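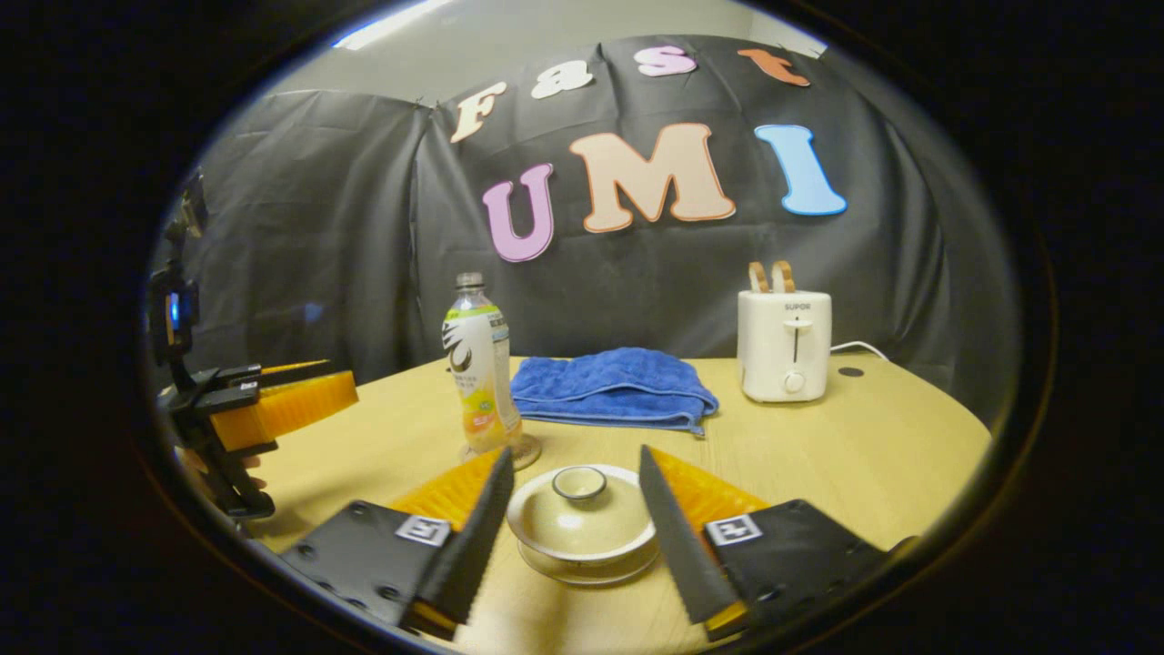 # How to write a short review of a small theater production

These steps are for people who review plays for the Bastport community arts page. The finished piece should run 398 words or less, and we like to have it within two days of the show.

## Before the show

1. Ask the box office for a program ahead of time. Check the spelling of every name you might use. Accents count: it's Mélanie Robichaud, with the accent.
2. Skip other reviews until yours is filed.
3. Read the script only if the play is old and well known. With new work, go in cold.

## During the show

Bring a small notebook and a pencil. Don't use your phone, even with the screen turned down. Write single words or short lines of dialogue and leave the sentences for later. At intermission, note what you expect to happen in the second act. When I saw *Travura*, my note said "the sister leaves," and she stayed. That became the middle of my review.

## Writing it up

1. Start with a moment from the stage. Leave the history of the company for further down, or drop it.
2. Tell the plot in three sentences at most, and stop before the ending.
3. Name the playwright and director in the first half. If you praise or fault an actor, say which scene you mean.
4. Give the set, lights and sound at least one line. In a room with 124 seats, people in the back row want to know if they'll hear everything.
5. Say what you thought. "Uneven" is a weak word by itself. "The courtroom scene runs long and Roland Oakley has little to do in it" is useful.
6. If the play deals with a war or a real death, check the facts you repeat. Keep your view of the subject apart from your view of the play.

## Before you send it

Read it out loud once. Cut any line you'd be embarrassed to read to the cast. Add the running time, the ticket price and the closing date at the bottom.

Email it to Anitha Nair as plain text, with the play's title in the subject line. If you know anyone in the company, tell her in the same email. Reviews of shows in Skukeslow go to Nigel Stockdale.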